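Toy checkers and table hosts wanted — Studisska toy library, Poltbridge

Posted 21 December 2022

Short version: we lend wooden toys, they come back, somebody has to go through them before they go out again. We need two part-time people for that, paid, plus families who'd like to try out shape sorters with us in the new year. Details for both below, please read the right half before you write in.

PART ONE: THE JOB

Title: toy checker / table host (two openings)
Hours: 14 a week each, mostly mornings, one Saturday a month
Where: Studisska, upstairs at the Avby building, Poltbridge
Starts: as soon as we find you
Ends: July, with a good chance of going on after that
Reports to: Kirsten Gill

What you'd be doing. Toys come in from borrowing families. You take each one out, look it over, wipe it down, find out what is missing, write it on the card. Then it goes back on the shelf or in the repair bin. Sorters, stackers, peg boards, pull-alongs, a lot of puzzles. We have 509 items on the books right now and the wooden ones take the most time.

Most of it happens at a big table, sitting or standing, whichever you like. The table has had a hard life and you won't be told off for scratching it.
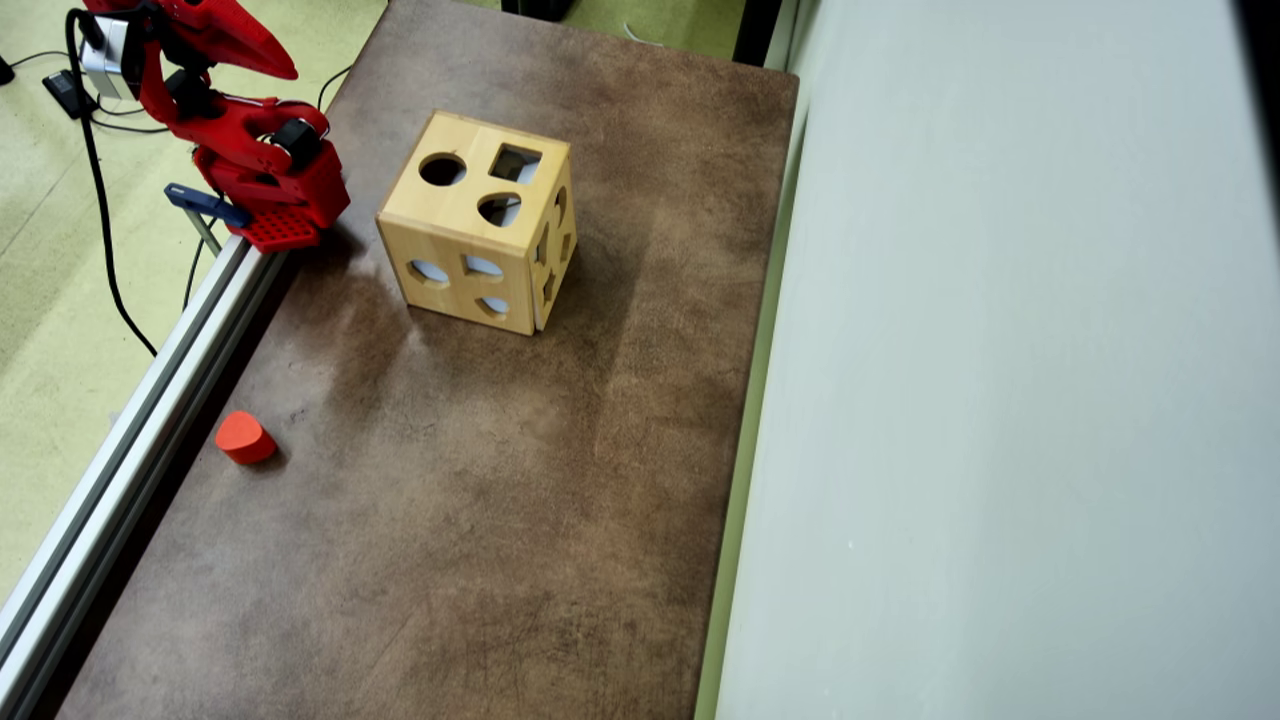 Shape-sorter cube on the checking table.

The other half of the job is hosting. When families come in you sit with them at the table, put a toy out, let the child get on with it. You are not teaching. You're not showing them the right hole either, which is harder than it sounds. Parents ask a lot of questions (what age, where can I buy one, can she put it in her mouth) and you answer what you can and pass on what you can't.

You'll need:
Patience with small parts and small people
Decent eyesight for cracks and splinters, glasses fine
To be OK lifting a full toy crate up one flight of stairs, the elevator is not reliable
Handwriting other people can read. The cards are still paper
Some experience with under-fives. Paid, unpaid, your own kids, your sister's kids, all counts

Nice to have:
A bit of woodworking. Sanding, gluing a loose panel, that kind of thing
French or Japanese, we have families who speak both
Driver's license, for the pick-up run

You don't need a degree. You don't need to have worked in a library. Dale Tremblay does the repairs and will show you how he wants edges sanded, he has opinions.

Pay is hourly, same rate for both openings, we send the pay sheet to anyone who asks. Paid training for the first 14 hours. Travel on the pick-up run is covered. There's a kitchen with a fridge and a kettle, bring your own lunch, street parking is free after the first block.

Background check is required for both openings and we pay for it. It can take a while so please don't quit anything until it's back!

How to apply. A page about you, plain email or paper, no cover letter template please. Tell us what days you can't do. Tell us about one toy you know well, good or bad, and what breaks on it first. Two people we can call. Drop it in the box by the front door or hand it to Mélanie Carrier at the desk, or use the contact form on this site and put CHECKER in the subject line. We talk to people as they come in and close the ad when both openings are filled. Everyone gets an answer, might be a short one.

PART TWO: FAMILIES WANTED

Separate thing, same table. We are picking the sorters for our new starter crates and want to see children use them before we spend the money. The project is called Després, after the street it started on. Tetsuya Higuchi is running it and Wayne Hiebert does the scheduling.

Who: children from one year old up to four, with a grown-up who stays in the room the whole time. Brothers and sisters welcome, say so when you sign up so we put out extra chairs.

How long: one visit, 70 minutes at the very most, and that's with snack and coats. Most kids are done well before. If yours is done after five minutes then you're done, no problem, it still counts.

How many: we have room for around 94 children. Mornings go first. Late afternoon is easier to get.

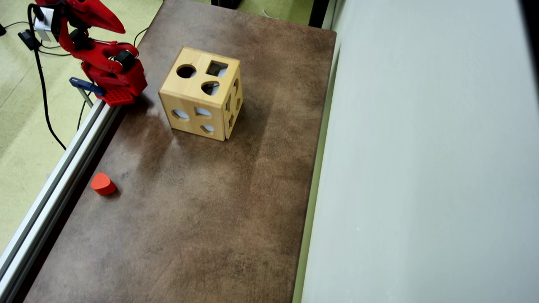

Sorters are the toy we get asked about most, and the one where parents disagree most about age. Some go back after a weekend (too easy), some after a weekend (too hard), same toy. So we want to watch instead of guessing. A cube like ours has a plain circle and a square on top and then an oval and an arch on the front, and we'd like to know which openings a two year old goes for first, and whether the curvier ones get a try at all or just get ignored. Tetsuya takes notes by hand while you and your child play. No scores, no results sheet, nobody is being tested.

What happens on the day. You come up, shoes on or off, up to you. Wayne goes over the form with you. Your child gets a sorter and time with it, then a second one if they feel like it. After that a short chat with you about toys at home. Snack. Home.

What you get. A free six month borrowing card, or if you already have one we add six months to it. Plus your bus fare back if you came by bus, keep the ticket.

Please stay home if anyone has a cold, even a small one. We will rebook you, just call the desk. Allergies: tell us before, the snack is usually crackers and fruit and we can change it.

Forms. One page, signed by a parent or legal guardian. Grandparents can bring the child but can't sign unless they are the guardian. Names stay on the form and dont go in the notes.

To sign up: contact form, subject line FAMILY, child's age in years and months, two times that suit you and a phone number. Wayne calls back, usually the same week but the holidays will slow things down. If you only want to borrow toys you don't need any of this, just come in during opening hours and ask for a card.

Applying for the job AND have a kid the right age? Fine to do both. Send two messages.

Questions about the job to Kirsten, questions about visits to Wayne, broken toys to Dale's bin by the stairs with a note saying whats wrong with them.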